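Clirkus two-arm folding station, reviewed after a season in a kit laundry

Posted 2022-11-26

We run the sports kit laundry at Groswood. Clubs and schools send in their bags on a Monday, we wash, dry, fold and pack, and the van takes them back out. There are 14 of us across two shifts. In July the company put in a Clirkus folding station, bought through Ngata, and I have worked next to it on most days. The brochure covers the specification well enough, so this is mainly about using it.

Setting up took 5 days. Most of that went on the table height and on getting the arms to reach the far edge. The padded top is good. Cloth doesn't slide about on it the way it did on our old steel benches, and it is easier on the wrists when you have to step in and straighten something by hand. It does collect lint and needs a going over with a brush at the end of the shift.

Garments go on the table as they come out of the dryer. You don't have to lay them flat first, and that was the main selling point for us.
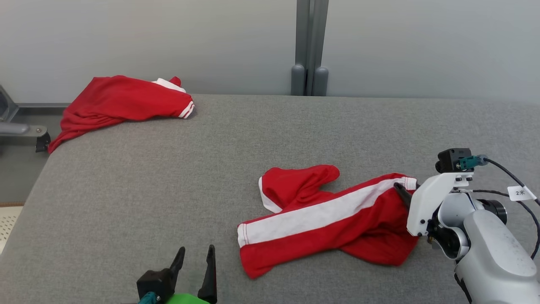
Speed is where people will be disappointed. A practised folder here will beat it on nearly everything. What it does have is that it keeps going through breaks, and it suits the dull middle of a big order. On an order of 300 pieces, all one colour and one style, I would give it the trousers and keep the tops for ourselves. Mixed bags are not worth the bother.

Red kit with white trim has been a fair test, as we get plenty of it. Plain hems are fine. Thick waistbands and cuffs take more attempts, and sometimes it picks up two layers where it should have one. The grey fingers are narrow at the tip, so they can get hold of a band without a big handful of cloth coming with it – but they do pinch hard, and on thin knits I check for marks before packing.

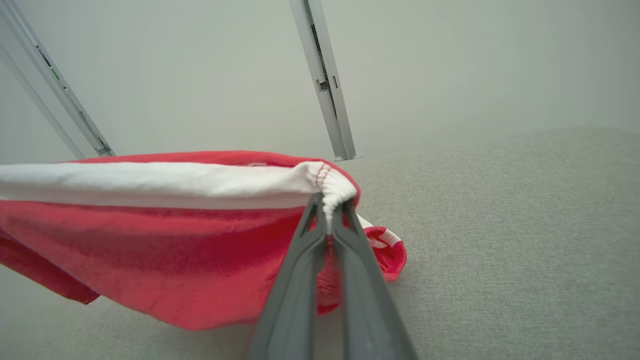
Gripper holding a red knit garment at the white band.

The change to the job is bigger than I expected. Folding used to be the place you went to have a chat, with four people round one bench. Now there are two at the bench and one minding the station, and minding it is quieter work. You watch, you clear a tangle, you take the finished piles away. Some of the older hands don't like it. Others asked to be put on it because their shoulders have stopped hurting, and I can't argue with that.

No jobs have gone so far. Two people moved to packing and mending, where we were always behind. Management at Wodbridge, our other site, are waiting to see our figures before they order one, and staff there have been asking us what to expect. My answer is to get the rota settled before the thing arrives. We didn't, and for the first few weeks the same person got stuck with it every day. We now swap every two hours.

Training was 30 minutes per person from Ngata, which is too short. It covered start, stop and how to clear the table safely. It didn't cover what to do when a sleeve hangs over the edge and the arms keep going for the wrong end. We worked that out ourselves and wrote it on a card.

Other points:

Noise is low. You can talk over it.
The cables at the wrist look exposed to me. No trouble yet.
Phone support is helpful but shuts at five, so the late shift is on its own.
The stop button is easy to reach from the front and awkward from the side.

I would recommend it for a laundry with long runs of the same garment and staff who have been asked about it beforehand. A small place doing mixed loads should keep its benches.

Four out of five for the build, three for speed, two for the training.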